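Home News Clubs People Contact

Filed under: Clubs and Classes / Robotics

Teaching grippers by hand at the Prullby club

Fergal Mac Suibhne has run the robotics club in Prullby for 7 years. It meets on a Thursday evening, and this year's project is picking up soft things.

"We used to do line followers and a maze," he says. "The students got good at those and got bored. I wanted a job where the object changes shape when you touch it."

The members, most of them in their last two years at school, do the first part of the work without a robot arm. They take a hand-held gripper home and use it on ordinary household things. The recordings come back to the club and are used to train the arm, which they call Negri. A second arm, Jaretti, is waiting for a new wrist motor.

Each student is asked for 100 recordings. Mac Suibhne admits that the number was a guess.

"It was a round figure and it fitted on the form. A few of them finished in a weekend. Others are still going and I don't chase them."

Bags have been the hardest. A box has edges to aim for, he says, but a plastic bag folds differently each time it is put down, and the students disagree about where to take hold of it. Some go for the handle, others pinch the middle.

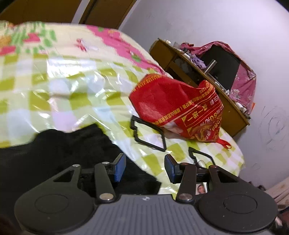 "I let them argue about it for two sessions and then told them to record both ways. If you only ever pick up from the handle, the arm has no idea what to do when the handle is underneath."

He also asks them to work in different rooms and on different surfaces. The first set was all done on the club's own tables, and Negri did badly as soon as it was given a blanket to work on.

The club will take the project to the schools' day at Astlow in March. Teams there get 3 attempts at each object. Mac Suibhne expects to enter the soft objects class only.

"We might come last. I'd still like to see it try the bags."

Related
Astlow schools' day: how to enter
Soldering evening moved to the upstairs room
Spare motors wanted
Last year's maze results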